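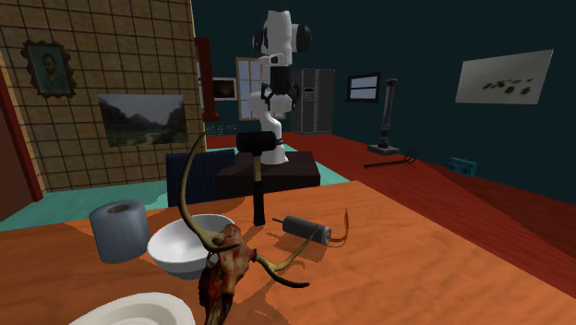
Cesstead – Sorting Department
Minutes of the meeting on the Rathore project

Date: July 21, 2023
Place: canteen, upper floor
Chair: Haziq Goh
Minutes: Bouchra Erraji
Present: day shift and evening shift of sorting, one person from maintenance, two from packing. The shop floor representative joined from item 3.
Absent with notice: purchasing

1. Minutes of the last meeting

Approved with one correction. In item 4 it was written that the evening shift "accepts" the new break times. The evening shift asked to change this to "has taken note of". Changed.

2. Where the project stands

Haziq reported. The project is still only in simulation. No arm has been ordered and no place on the floor has been cleared. Zatberg has built the virtual room in the Fivus software with one arm, one table and a mixed set of objects, because our incoming boxes from house clearances are also mixed. In the current set there are among others a mallet, a bowl, a plate, a paper roll and a skull with antlers.

Packing asked why the chair and the pictures on the wall are in the model, when our hall has nothing like this. Haziq answered that the room is a standard one from Zatberg and it can be changed later. Several people said they would prefer to see our own hall, so that they can judge the distances. Haziq will ask for it, but he does not know yet if it costs extra.

The last round had 112 attempts to pick up one object and put it in the correct tray. Of these, 67 were finished without a person taking over. The evening shift remarked that this is not much. Haziq agreed, and said that the number should not be used for any planning of staff. He also said that a result in the simulation is not a promise for the real table.

3. Which objects go to the arm and which stay with us

This was the longest item. Day shift had prepared a list from the stock book. It has 336 kinds of objects which we received in the last year. The group went through the first pages only.

Agreed for the first trial: plates, bowls, tools with a straight handle, rolls and tubes.

Not agreed: antlers, lamps with a cord, anything with a loose wire, framed pictures. For antlers the day shift explained that a person turns the piece in the hands before deciding where to hold it, and looks for old repairs at the same time. If the arm picks the piece directly, this look is lost and the damage is found in packing, or by the customer. Packing confirmed that they do not want to become the place where damage is found.

It was decided that every object is looked at by a person before it goes on the table for the arm. The name of this step will be "first look" and it must have its own time in the shift plan. Until now this time was hidden inside the sorting time.

The view from the gripper side was shown on the large screen. Maintenance asked how the person at the desk can know where the fingers are in relation to the table edge when only this view is open. Zatberg's answer, read out by Haziq from an e-mail: the person should always have a second view of the whole arm open. Maintenance wishes to have this as a fixed rule and not as advice. Accepted.

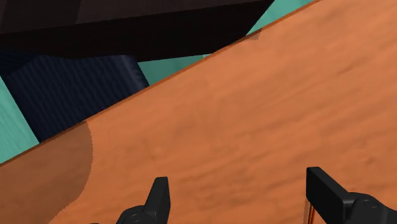 4. The work at the desk

Bouchra tried the desk work for two mornings and gave a short report. The person at the desk starts a task, watches, and takes over when the arm stops or takes a wrong grip. The controls can be learned in one morning. The difficult part is the watching. When everything goes well for a long time the attention becomes weak, and then the takeover comes late. Her eyes were more tired than after a normal shift, but her back and shoulders were less tired.

Discussion:

– Evening shift: how long can one person stay at the desk? Bouchra suggests one hour at most, then a change to the tables. Haziq finds this possible for the trial. For later he wants to see first how it works.

– Day shift: will desk work be paid like sorting or like inspection? Haziq cannot answer this. He takes it to the management and brings a written answer, also if the answer is no.

– Two colleagues said clearly that they do not want desk work. It was noted that desk work is voluntary during the trial and that a refusal is not written in the personal file.

– Packing: the desk must not stand beside the loading door because of the noise and the cold in winter. Accepted.

5. Jobs and shifts

The shop floor representative asked for a clear statement about the 26 people in sorting. Haziq read the text from the management: there will be no dismissals because of the Rathore project before the end of the trial, and temporary contracts will be looked at in the normal way. The representative replied that the second half of the sentence makes the first half weaker. Temporary colleagues do not know what "the normal way" means for them. He asks for a date until which their contracts are safe. Haziq supports this request but he cannot decide it.

6. Safety around the real arm, if it comes

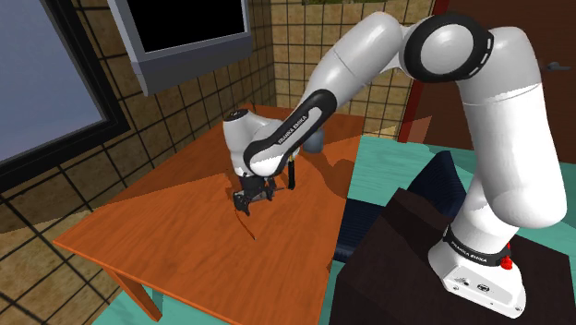 Maintenance does not want to wait with this topic until an order is placed. The arm will need free space on all sides where it can move, also behind the base, and people in sorting are used to walking the shortest way between the tables. A painted line on the floor was there for the old conveyor and it was not respected after the first month, so maintenance asks for a proper barrier with a gate that stops the arm when it is opened. No chairs inside the barrier.

The evening shift asked who may restart the arm after a stop. Proposal: only the person at the desk, and only after looking at the table directly and not at the screen. Proposal accepted, no vote was needed.

Cleaning of the table was also raised. Dust from old objects is heavy on some days. Open until we know which surface the table has.

7. Tasks

Haziq: ask Zatberg for a model of our own hall and the price; written answer about pay for desk work; date for the temporary contracts.
Bouchra: one page about the "first look", with the time needed per box.
Day shift: go through the rest of the object list and mark yes, no or unclear.
Maintenance: drawing of the barrier, with the width of the gate.

8. Any other business

The microwave in the canteen is out of order again. Maintenance knows about it.

The decision about a real trial is planned for November. The next meeting will be announced on the board by the time clock, and the evening shift asks that it does not start in the last hour of their break rotation as it did today.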